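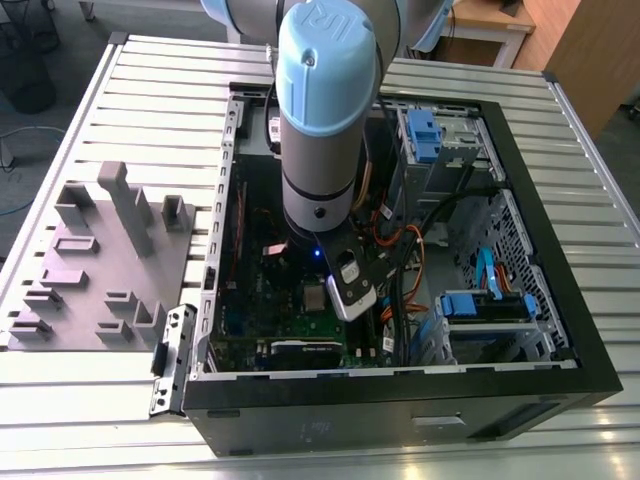
旧台式机拆解图集 第2组:侧板打开之后

整理:达尔马万·卢比斯(Darmawan Lubis)
所属项目:Gretine旧机整理
地点:Hidayat楼一层工作间

这一组记录的是卧式放平、取下侧板的台式机。机器来自Kimlow培训中心更换下来的一批办公电脑,4月陆续运到,登记入册后逐台开箱、记录、拆件。能用的部件留作备件,不能用的按材料分开,交给Dritum回收站。

第1组是机箱外观和标签登记,这一组从内部开始。页面上的文字按部位和工作内容分段,没有严格的先后。读者如果手上也有同类旧机,可以对照着看,但不同厂家的机箱结构差别不小,螺丝位置要以自己的机器为准。

图注

立式机箱放倒在铝型材工作台上,侧板已取下,主板朝上。裸露的钢板框架,黑色前面板。深绿色主板占去内部的左侧和中间,显卡在主板下沿,上缘是白色的。

光驱架在右上方,顶上有一个亮蓝色的塑料卡扣。

关于放平

这批机器都是立式机箱,平时竖着用。拆件时一律放倒,主板一面朝上。竖着拆的话,显卡会往下坠,拧掉挡板螺丝之后整张卡的重量落在插槽上,插槽边缘容易裂。放平以后卡是立着的,可以垂直往上提。

机箱放倒之前先把外面的线全部拔掉,包括电源线、显示器线和网线。前面板突出的机型要注意朝向,面板悬在台沿外面时不要往上压。

侧板

Kimlow这批机箱的侧板有两种固定方式,一种是后沿的手拧螺丝,一种是拉柄。手拧螺丝用久了会发涩,不要直接上钳子,先用十字螺丝刀松动半圈再用手拧。拉柄式的侧板常常卡在后沿,往后推一点再抬。

取下的侧板贴上与机箱相同的编号,竖放在墙边的架子上。早先有几块没有编号,颜色看着一样,装回去时才发现孔位对不上,后来就规定编号贴完才能搬走。编号贴在内侧,外侧的漆面容易被胶带下来。

灰尘

办公室里用过的机器,灰尘主要积在前进风口、散热片和电源后部。先用软毛刷把结成片的灰拨松,再用气吹往外吹。吹风扇时用手指按住扇叶,不让它空转。

有几台靠近茶水间的机器,灰是黏的,气吹吹不动。这种情况下把散热器单独拆下来清理,主板上只用干刷子,不沾水。

清灰在院子里做,拆件在室内做,两件事不要放在同一张台上。下雨天只拆不清。

扩展卡

显卡先松后沿挡板上的螺丝,再按下插槽末端的小卡扣,双手捏住卡的两头往上提。卡扣的样式有按压的,也有往旁边拨的,拨之前先看清楚。硬提最容易损坏的是插槽,卡本身多半没事。

拆下来的卡装防静电袋,袋外写机箱编号和型号。型号以卡上的标签为准,标签磨损的写“待查”,不要凭外形猜。登记表里有一段时间把外形相近的两种卡混在了一起,后来全部重新上机核对,多花了一个下午。

后挡片保留。单独的挡片没有什么用,但别的机器空出插槽后需要它封口,不然灰会从后面进去。挡片统一放在14号盒。

主板上的插头

颜色鲜明的插头比较好认,黑色的细插头容易漏。漏掉一根就去抬主板,往往会把针脚带弯。做法是:拔之前先看一遍线的走向,从边缘往中间拔,每拔一根就把线头搭到机箱外面。

前面板的开关和指示灯插头最小,厂家各有各的排法。这些插头不拆散,整束用纸胶带缠住,胶带上按原来的顺序写字。同型号的机器只需要写一台,其余照着对。

带锁扣的插头要先按住锁扣。摇晃着往外拔是不行的,时间长了塑料变脆,锁扣一折就断。冬天更明显。

光驱和硬盘

光驱架一般带免螺丝卡扣。Kimlow这批机器里蓝色和绿色的卡扣都有,用法差不多,按住之后抽出或者翻起。卡扣断掉的单独记一笔,架子还可以用,改成螺丝固定就行。

光驱拆下来先做一次进出仓。仓门打不开的,用细针捅面板上的应急孔,里面有时留着光盘。到目前为止找到过驱动光盘、一张会计课件和一张没有标签的音乐盘,都退回了Kimlow。

硬盘不在这里做读写检查。拆下后当场登记序列号,放进带锁的柜子,由送机单位派人来领取或者签字委托销毁。登记的人和上锁的人不能是同一个。

处理器和散热器

处理器上的导热膏大多已经干了。直接往上拔散热器,有的机型会把处理器一起带出插座。先松开固定件,左右轻轻转一下,感觉松动了再提。

主板整块留作备件的,处理器不取。只有主板判定报废才单独取处理器,放进硬盒,底下垫防静电泡棉。不要用普通的白色泡沫。

导热膏用无纺布加少量酒精擦,从外往里擦。擦到插座边上的那一圈换一块干净的布。

电源

电源只测不拆。外壳上的螺丝不动,里面的电容断电以后仍可能带电。测不过的整只放进报废箱,线用扎带捆好。

能用的电源按接口分类。老式办公机的电源尺寸不统一,同样的功率不一定装得进别的机箱,登记时要写长宽高。

螺丝

每台机器配一个小铁盘。螺丝不按大小分,按位置分:侧板、扩展卡、主板、光驱、硬盘、电源。机箱里的螺丝看着差不多,牙距有粗有细,粗牙拧进细牙的孔里会滑丝,再取就要用工具了。

拆完清点的时候如果少了,先把机箱抬起来轻轻晃一下,听有没有响声。多半是掉在主板底下。金属碎片留在主板下面,下次通电有短路的危险,这一条在登记表里单列了一栏。

工作台

工作台用的是条状铝型材台面,条与条之间有槽,可以在槽里装固定件,机箱靠住以后不会滑动。小零件会掉进槽里,拆扩展卡挡板螺丝时最常见。捡的时候用磁性螺丝刀,够不着再拿镊子。

台面导电,拆下来的主板不要直接放在上面,先垫绝缘垫。需要通电检查的机器也一样,裸板一定要离开台面。

登记情况

Kimlow这次送来的台式机将近28台,编号接着前面的往下排,最新一张登记卡是966号。登记卡按机箱编,不按部件编,一台机器拆出来的东西全写在同一张卡上,正面是部件,背面是去向。

去向分为留用、转出、回收和待定。待定的每月看一次。目前待定最多的是内存条,容量小,现在用得上的机器少,但是保存不占地方,暂时都留着。显卡次之。

转出的部件主要给附近学校的机房做维修备件,由对方自己来取。取件前一天的下午四点之前打电话,临时过来不一定找得到人开柜子。

常用工具

十字螺丝刀长短各一把,磁性头。短的用于光驱架旁边,长的用于主板。
软毛刷,刷毛不掉的那种。
防静电手环,夹在机箱裸露的金属上,不要夹在喷漆的地方。
尼龙撬棒。金属撬棒容易划伤主板,已经收起来了。
纸胶带和油性笔。
小铁盘、防静电袋、硬盒。
绝缘垫。

更正

第1组页面里把一种前面板的拆法写成了“从上往下掀”,应为从下沿往外拉,三个卡扣都在内侧。已经改过。照旧说法掀过的读者,请检查上沿的塑料挂钩有没有裂。

另外,登记表样张里“牙距”一栏原来印成了“长度”,新印的样张已经放在工作间门口,旧样张用完为止,填写时手动改一下。

下一组

第3组准备整理线材和接口,包括各种电源转接线、数据线的分类和捆扎方法。手里有老式软驱线或并口线想处理的,可以先放到Hidayat楼一层的收件架上,写上姓名和是否需要退回。

相关页面:第1组 机箱外观与标签|登记卡填写说明|备件领取办法|Dritum回收站收件分类

返回图集目录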